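Bristus Shared Kitchen: Frequently Asked Questions

Last updated 2021-10-07

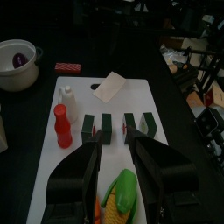 White cutting board with an oval hand hole, and a white pot beside it.

Booking and access

How do I book the kitchen?
Bookings are made through the Stodance calendar, which you can reach from the Members page. Pick a station, pick a start time and confirm. You will get an email with the door code for your session. The code works from ten minutes before your start time until the end of your booking.

How long is a session?
The shortest booking is two hours and the longest is eight. Setup and cleanup count as part of your session.

Can I cancel?
Yes. Cancel at least 18 hours ahead and the full amount goes back on your account as credit. With less notice than that, you are charged half. If you don't show up, you are charged the full price.

Can I bring someone with me?
You may bring one helper per station. Helpers sign in on the sheet by the door and must wear closed shoes. Children under 12 can't be in the cooking area.

Fees

What does it cost?
Membership is $33 a month and includes your first session. After that, each session is billed by the hour at the rate shown in the calendar. Evening hours cost less than daytime hours.

Is there a deposit?
New members pay an $80 deposit. It is returned within two weeks of closing your account if all equipment is in order and the key fob, if you have one, has been handed in.

Do you offer a yearly rate?
No. We had one until June, but too few members used it. Anyone who bought a yearly plan before then keeps it until it runs out.

Equipment

What is provided at each station?
Each station has a four-burner range, a worktable, a sink, a set of pots and pans, mixing bowls and cutting boards. Knives are kept in the office and signed out one set at a time. You are welcome to bring your own.

What are the rules for cutting boards?
Raw meat and fish are cut only on the boards marked for them, which hang on the wall next to the walk-in. All other boards are for produce, bread and cooked food. Wash boards on both sides and stand them on edge in the rack. Don't put them away flat, even if they look dry.

Can I use the large mixer?
Only after the mixer training. It takes half an hour and is held twice a month in the Kalogeropoulos Room. Sign up at the office.

Something broke. What do I do?
Put it in the gray bin by the office and write your name and station number on the form. We don't charge for normal wear. Burned pans are charged at cost if they can't be cleaned.

Storage and ingredients

Can I leave food between sessions?
Members can rent a shelf in the dry store or the walk-in. Everything must be in a closed container labeled with your name and the date. Food without a label is thrown out at the end of the day.

Can I have supplies delivered?
Yes, during office hours. Arnano delivers to us on a regular route and will add members' orders to our drop if you give them our account number, 649. You pay them directly. We can sign for boxes, but we can't check the contents for you.

Are nuts allowed?
Yes, at the two stations nearest the loading door. Mark "nuts" when you book so the calendar gives you one of them. Please wipe down the range knobs and faucet handles as well as the table.

Permits

Do I need my own license to sell what I make?
In most cases, yes. Using our kitchen does not cover your business. The county decides what you need, and it depends on the product. We can give you a letter confirming that you work from an inspected kitchen. Allow five working days for it.

Do I need insurance?
If you sell food, yes. Send us a copy of your certificate before your first session and again each time it renews.

Who do I contact?
Eirini Athanasiadis handles memberships, permit letters and shelf rentals. Leave a message at the office or use the contact form. For a problem during a session, call the number posted inside the door.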